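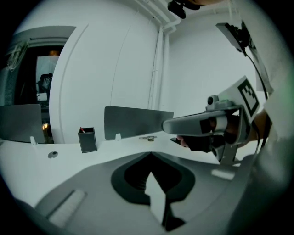 A gloved hand holding a gripper over a white desk

How to get radio commentary in time with the match on your telly

I love radio commentary. I grew up with it, and I'd still take a good radio pair over most of what comes out of the television, especially when the telly lot have wandered off into a chat about somebody's haircut while the ball's in the six-yard box. So for the last couple of seasons I've watched Plastby with the TV sound off and the local station on. It's lovely when it works! When it doesn't, you hear the goal, look up, and the winger is still jogging over to take the corner.

Getting the two lined up takes a few minutes once you know what you're doing. This is how I do mine.

Work out which one is ahead

Put both on before kick-off and listen for something obvious, like the whistle or a big cheer. An old-fashioned FM or AM radio is nearly always ahead of the picture. Digital radio is a bit slower, and anything coming through an app is slower again, sometimes by a lot. The telly has its own delay too, and a match streamed over the internet usually lags well behind the same match on a normal channel.

You want to know this first, as you can only ever slow things down. If the radio is ahead, you delay the radio. If the picture is ahead, you pause the picture.

If the picture is ahead

This is the easy one. Pause the telly, wait until you hear the whistle on the radio, then press play on the same moment. You'll need a box or app that lets you pause live TV, and most do these days. My Fornina box is on channel 129 for the match and the pause button works fine, although there's a tiny hiccup when it starts again, so I press it a shade early.

You won't be spot on the first time. Nudge it with quick double taps of the pause button until it feels right. I usually get there by the second throw-in.

If the radio is ahead

A plain radio can't be paused, so you've got two choices. You can swap to the station's app, which may be slow enough to put you on the other side of the picture (then go back to the bit above). Or you can run the sound through something that holds it back for you.

I use Surnum on an old laptop. It takes whatever comes in through the microphone socket and plays it out late, by however much you ask for. You'll need a lead from the radio's headphone socket to the laptop, and a second one from the laptop to your speaker. Mine's a Polák soundbar which was far too good for the job until I started doing this.

1. Plug everything in and turn the laptop volume right down.
2. Open Surnum and pick the microphone socket as the input. If you leave it on the built-in mic you'll get a horrible howl – I've done this more than once and the cat has not forgiven me.
3. Set the delay. The box is in milliseconds, so 1,000 is one second. Start with a few seconds and see where you are.
4. Turn the volume up slowly and wait for the next whistle.
5. Adjust by a second at a time, then by smaller steps once you're close.

My setting for the Wednesday night games ended up with a daft-looking 208 on the end of it. Don't worry if yours looks just as odd. Write it down on a bit of paper and you'll have a good starting point next time.

Good moments to check against

Goal kicks are the best, I think. You can see the foot meet the ball and you'll often hear the thump on the radio. The referee's whistle is good too. Commentators' words are no use at all for this, they're always a beat behind what they're looking at, and if you match up to them you'll end up with the sound too early.

When it drifts

Streams wander. If the picture stops to buffer, even briefly, it'll probably come back later than it was and you'll have to do it again. I check at half-time as a habit. Adverts can throw it out as well, and so can changing channel to see another score, so use your phone for that. Just turn the goal alerts off first, or you'll get the lot spoiled by a buzz in your pocket.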